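Week 9: Collecting demonstrations
Handout for the Julden lab section
Instructor: Tshepo Nkuna

Last week covered how a policy is fit to recorded examples. This week is about where the examples come from.

Terms
An episode is one attempt at a task, from the start signal to the stop signal. A demonstration is an episode in which a person controls the arms. A reset is everything done to the table between episodes.

Planning a session
Write the task sentence before anyone touches the controls. "Put the flowers in the vase" leaves the order open, so decide whether the order matters and write that down too. The Stullis set used in the reading has 765 episodes over 4 tasks, and its task sentences are worth copying for style.

Vary the layout between episodes. Move the vase, turn the stems, change which flower lies closest to the arms. If every episode starts from the same layout, the policy can learn the layout – and the test will show it.

Keep failed attempts in a separate folder. Mark an episode failed if an object leaves the table or the operator has to reach in by hand.

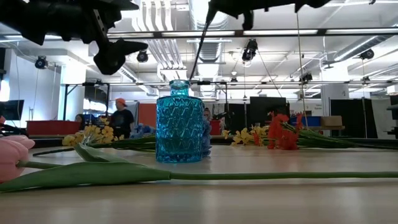

How many demonstrations does one task need?
Plan on roughly 100 for a first trial of a short task, then test and record more of the layouts where the policy fails.

For next time
Read the Pamilach notes on labeling, sections 1 and 2. Each pair hands in one task sentence, a reset procedure and a list of the layouts they plan to record. Due December 7, 2020, before lab.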